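Stolteck Robotics Club
Minutes of the July meeting, kitchen manipulation project

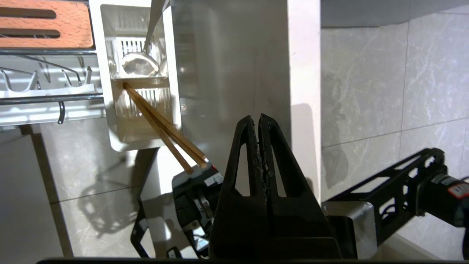 1. Opening and previous minutes

The meeting opened at 4:30 p.m. in the workshop. The minutes of the June meeting were accepted with one correction: under item 3, "left arm" should read "right arm."

2. Status of the Fellanis task set

The task set covers picking utensils from a wall rack and returning them. The items in use are a steel ladle and a pair of wooden chopsticks, kept in the white plastic holder on the rack. Work to date has used both arms, one task at a time.

Recorded attempts since the last meeting: 247. The target before the fall showcase remains 1000. Attempts logged with the wrong task label are included in the total and will be relabeled, not repeated.

Ladle pick: the approach from below the handle is repeatable. The approach from the side is not, and is suspended until the wrist offset is measured again.

Chopstick pick: 41 attempts, most ending with one chopstick held and the other left behind or dropped. The group discussed whether a single chopstick should count as a partial result. Agreed that it is logged as "partial" and kept out of the success rate.

3. Gripper fingers

The inner edges of the fingers are rough and worn along the line where they meet. Two options were considered:

a) Replace both fingers with the same part and keep the present geometry.
b) Add a thin replaceable pad to the contact face and reset the closing position in software.

Option (a) was adopted for now. Option (b) goes to the design subgroup, which will bring a drawing to the next meeting. Fingers are to be changed in pairs, and the date of each change entered in the hardware log. The zero position must be set again after every change.

4. Wrist camera

The fingers take up much of the lower center of the wrist view. A proposal to tilt the camera mount was not adopted, as it would make new recordings inconsistent with the existing ones. The proposal may be raised again after the showcase.

Exposure is to be fixed at the start of each session. Three sessions in the last batch were recorded with automatic exposure and have been flagged.

5. Software

The Danladi control branch was merged. Open issues:

- Joint limits on the second arm are read from the old configuration file.
- The recorder stops without a message when the disk is full.
- Replay runs slightly slower than the original recording. Cause not known.

The second issue has priority. Until it is fixed, operators check free disk space before starting and after every 30 attempts.

6. Actions

- Fit new fingers and reset zero: hardware subgroup.
- Measure wrist offset: hardware subgroup.
- Relabel misfiled attempts: data subgroup.
- Recorder fix: software subgroup.
- Pad drawing: design subgroup.

7. Other business

The request for a second utensil holder was deferred to the August meeting. Bench bookings now go through the shared sheet only.

The meeting closed at 5:45 p.m.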